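Home | Products | Rail and Transit | Support | Contact

Naleo 600 Platform Edge Controller

Friday, September 25, 2026
By Ysaline Chauvin

The Naleo 600 is a trackside controller for platform screen doors on metro, commuter and regional lines. It takes the train-stopped and doors-released signals from the onboard or wayside system, checks them against the berthing position, and opens the matching doors on the platform. Fikotmont builds it for new lines and for stations where doors are being added to an existing platform.

One controller handles one platform edge. Island platforms need two, mounted in the same cabinet or in separate equipment rooms. The two units share no processor, power supply or wiring, so a fault on one side leaves the other in service.
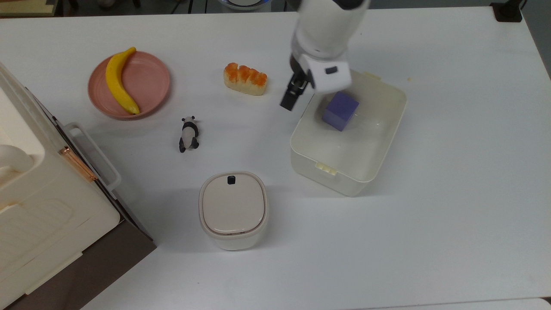
Purple cube in an open white bin, with the arm's wrist above it.

Interfaces

The controller accepts dry-contact inputs, serial links and Ethernet. Existing relay interlockings can be wired to the contact block without a converter. On lines with communications-based train control, the Ethernet ports carry door commands in both directions, and a door that has been locked out on the platform is reported to the train before it berths.

Mixed fleets are handled by stopping pattern. Each pattern lists the doors that open for a given train length and door spacing. Up to 100 patterns can be stored, and the active pattern is selected by the train's own identifier or by the signaling system. If neither is received, the doors stay closed and the local panel asks for a manual selection.

Power and mounting

Input is 110 V DC or 230 V AC, chosen at the time of order. The enclosure is 600 mm wide and fits a standard floor-standing cabinet. Cable entry is from below. Top entry is available as an option, though it adds a gland plate and raises the height of the unit slightly. Leave the rear of the cabinet clear for airflow – the unit has no fan.

Event log

Every command, door status change and operator action is written to internal memory with a time stamp. The log can be read on the front panel, exported to a USB drive, or sent to the control center. When memory is full, the oldest entries are overwritten first. Entries marked as safety events are held until an authorized user releases them.

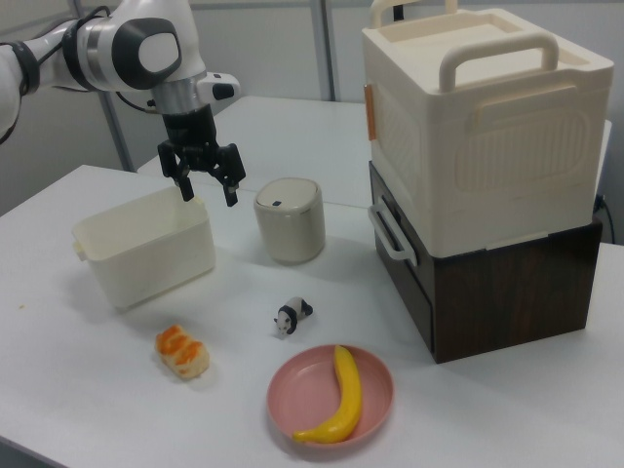

Photo: Ysaline Chauvin / Fikotmont

Installation at working stations

Most retrofit work takes place in night possessions. The Naleo 600 can be installed and tested in monitor mode, in which it reads all inputs and records the commands it would have issued, with its outputs isolated by a key switch. The operator can then compare the log with normal service before the doors are connected. Monitor mode has no time limit.

On the Canden to Rolland line, the controllers ran in monitor mode from February until the doors were handed over. The log for that period covers 1,969 train stops at Canden. Of these, 582 were made by the shorter trainsets, which use a separate stopping pattern.

Spares and support

Processor, input and output cards are replaced from the front. Configuration is held on a removable memory module, so a replacement processor card needs no laptop on site. Cards from the earlier Naleo series are not compatible – the connectors are keyed differently. Customers holding older spares should contact support before placing an order.

Ordering

State the supply voltage, number of door leaves per edge, signaling interface and cable entry. A platform drawing showing the stopping marks should be sent with the order. Lead time is confirmed in the quotation.

Last updated: see date at top of page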